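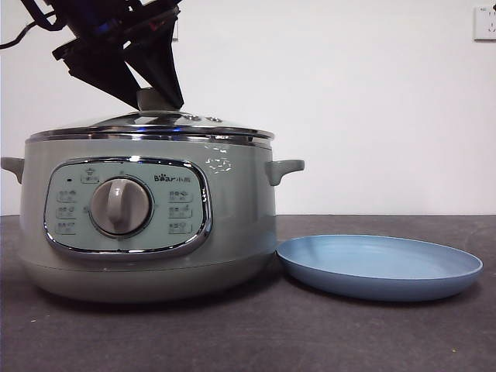

Können Maschinen uns inzwischen das Kochen abnehmen? Diese Frage verfolgt mich, seit ich im April meine alte Küchenecke umgeräumt habe, und sie ist der Grund für diese kleine Galerie. Vom Schneiden und Abschmecken rede ich noch gar nicht – mir geht es um die bescheidenen Handgriffe, die wir alle nebenbei erledigen: Deckel hoch, Gemüse hinein, Deckel wieder drauf.

Ilham Radwan, mit der ich über solche Dinge stundenlang telefonieren kann, meint ja, der Deckel sei das eigentliche Problem. Ein runder Knauf, glattes Glas, ein schmaler Rand, und alles soll am Ende sauber sitzen! Unsereins macht das mit der linken Hand und schaut dabei aus dem Fenster.

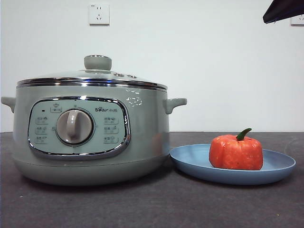
Beim Gemüse bin ich zuversichtlicher. Eine Paprika hat Rillen und Buckel, da findet ein Greifer schon irgendwo Halt, und ein flacher Teller steht ihm kaum im Weg. Mit einer reifen Tomate würde ich trotzdem noch warten, und bis zu 4 Zutaten hintereinander, wie Ilham sie sich wünscht, halte ich für sehr mutig (ich lasse mich aber gern überraschen). 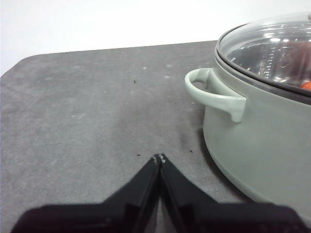
Die beiden schwarzen Finger neben dem Topf, der Glasdeckel liegt auf.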